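## 3. Winding and storing the spare cables

Before you start, unplug both ends of each cable from the Vatus box. Do not wind a cable which is still connected.

1. Lay the cables on the desk and separate them with your fingers. Do not pull on a knot - open it from the middle.
2. Start from one plug and make loops as wide as your hand.
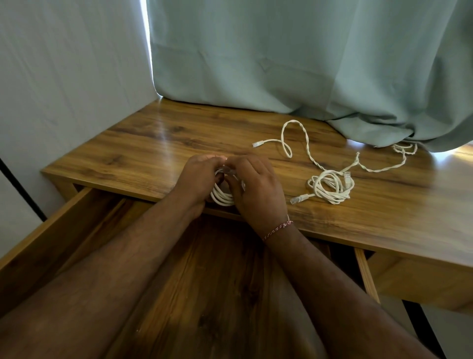
Loops of equal size keep the cable flat and save space in the storage. Wind with both hands and press the loops together from the two sides. It is good to work directly over the open drawer, so the finished coil has a short way to go. Leave the plug at the top of the coil, where you can find it again.

3. Let the cable turn a little with each loop. If it twists back, open the last loop and make it again.
4. Close the coil with one Flolo strap. Do not tighten it strongly.
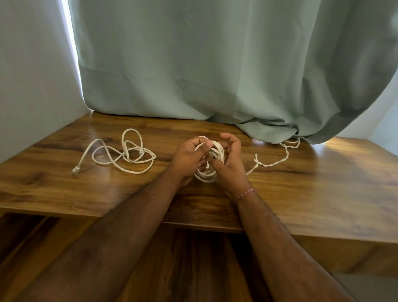 *Fig. 2 - Coil held in two hands, next cable still loose on the desk.*

**Caution:** Do not bend the cable sharply near the plug. The small clip breaks easily.

**Note:** Spare straps are ordered from Asante, part number 1114. For questions, please write to Edem Ackah in the Sultstead office.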